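Before you put a robot arm on the workshop bench: tips on what to budget for

Filed under Workshop, 16 Jan 2024

Every January the reseller catalogues land and somebody in a small shop starts doing sums. An arm at this price, so many hours saved, paid off by winter. I've done those sums myself and I no longer trust them. What follows is for anyone running a shed-sized operation, repairs or light assembly, who is tempted.

Price the whole bench. Leiva quoted me $1,996 for a reconditioned gripper and I thought that was fair until I saw what wasn't on the quote. No mounting plate, no cable, no spare fingertips. The plate was another $400. Ask for a list of everything that has to be bought before the thing can close on a part, and get it in writing with freight and GST shown.

Pick the job before the machine. Salespeople love a demo with a nice solid cube. Take your own worst part along in a bag and ask them to run that instead. If they'd like to "come back to you on that", you have learnt something for the cost of the petrol.

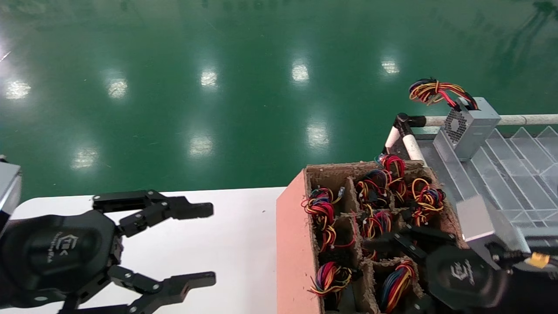

Anything with wires on it deserves double the planning time. A coiled harness doesn't hold one shape, it catches on its neighbours, and the divider in the carton gives way just when you'd like it to stay put. A person sorts that out with a thumb and doesn't notice. If your parts are floppy, allow money for better trays and a fair bit of your own time setting them out, and don't let anyone tell you software will cover it.

Cardboard is fine for storage. For repeated picking I'd want rigid dividers, all the same size, fixed so they can't creep along the bench. The Asham bins are dear but the colour doesn't matter, so ask for seconds. My old Roline rack does the same work with a few offcuts screwed in.

Check the floor and the light. Shiny epoxy looks smart and is easy to sweep, but if a camera is part of the package, ask the supplier how it copes with glare off a polished surface. Matt mats are cheap. Try one before paying for a fancier camera.

Don't buy two arms because one looks lonely. Two-handed work may well need two, but that means two service plans as well. Bimthorpe wanted a 16 month minimum on each and wouldn't budge.

Hire first. Six weeks is long enough to get past the novelty and into the boring faults. Keep a notebook by the bench and write down every time you had to step in, even for a moment. Put your own hourly rate against it, the real one, and add that to the hire cost before you compare it with doing the job by hand.

I still do my harnesses by hand. The Leiva quote is pinned over the vice and I'll look at it again when the price of the plate comes down.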